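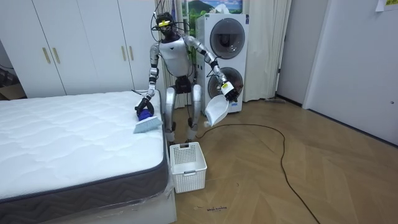
4. Setting Up a Memorial Page

5 min read

This section covers creating a new memorial page in Tidorer, adding the obituary text and service details, and opening the guest book. It assumes your funeral home account is active and that you have signed in at least once. For account setup, see Section 2.

Before you begin

Have the signed family authorization form on hand. You will need the form number to publish. You can save a draft without it.

Confirm the spelling of the full name with the next of kin. The name you enter in step 2 becomes part of the page address and can't be changed after publishing.

4.1 Create the page

1. From the main menu, select Memorials, then New Page.
2. Enter the full name of the deceased. Nicknames go in the Known As field and will appear in quotation marks between the first and last names.
3. Enter the dates of birth and death. If the family prefers years only, check Show Years Only. The full dates are still stored with the record.
4. Choose a page style. Pleltton is the default and has one column. Yook has two columns, with the service details on the right.
5. Select Save Draft.

Note: Drafts are kept for 60 days after the last edit. A draft that passes this limit moves to the Archive folder, where an administrator can restore it.

4.2 Add the obituary text

1. Open the draft and select the Obituary tab.
2. Type or paste the text. Pasting from a word processor may carry over odd spacing – use Clear Formatting if the lines look uneven.
3. Enter surviving family members in the text itself. Tidorer doesn't build this list for you.
4. Check the line count at the bottom of the box if the notice will also run in a newspaper. The count follows the column width set by your administrator under Print Settings.
5. Select Preview and read the full notice.
6. Send the preview link to the family contact. The contact can leave comments but can't edit the text.

Caution: Don't include the home address of the deceased or of any relative. Houses are sometimes broken into during a service. City and state are enough.

4.3 Add service details

1. Select the Services tab, then Add Service.
2. Choose the type: Visitation, Funeral, Graveside, Memorial Gathering or Private.
3. For every type except Private, enter the place, date, and start time. An end time is required for visitations only.
4. For Private, leave the place blank. The page will read "Services will be held privately" unless you enter other wording in the Custom Line field.
5. Repeat for each service. They are listed in order of start time and can't be dragged into a different order.

Note: If a service is moved or postponed, edit the existing entry. Deleting it and adding a new one will not send an update to people who signed up for notices.

4.4 Open the guest book

1. Select the Guest Book tab and set the switch to On.
2. Choose Review First or Post Right Away. With Review First, entries wait in the queue until a staff member approves them.
3. Enter the email address of the person who will receive new entries. You can add up to five.
4. Set a closing date, or leave the field blank to keep the book open.

Entries can be up to 693 characters long. Longer messages are not accepted, and the visitor is asked to shorten the text.

4.5 Publish

1. Enter the authorization form number.
2. Select Publish. The page goes live within a few minutes.
3. Open the page on a phone as well as a computer and check the dates again.

Corrections to the obituary text can be made at any time after publishing. For a misspelled name in the page address, contact Cloltevus support – a new address has to be issued by hand. Requests received after 5 p.m. are handled the next business day, and weekend requests are handled on Monday.

Section maintained by Seo-ah Seol, Cloltevus Documentation

13 shares
0 comments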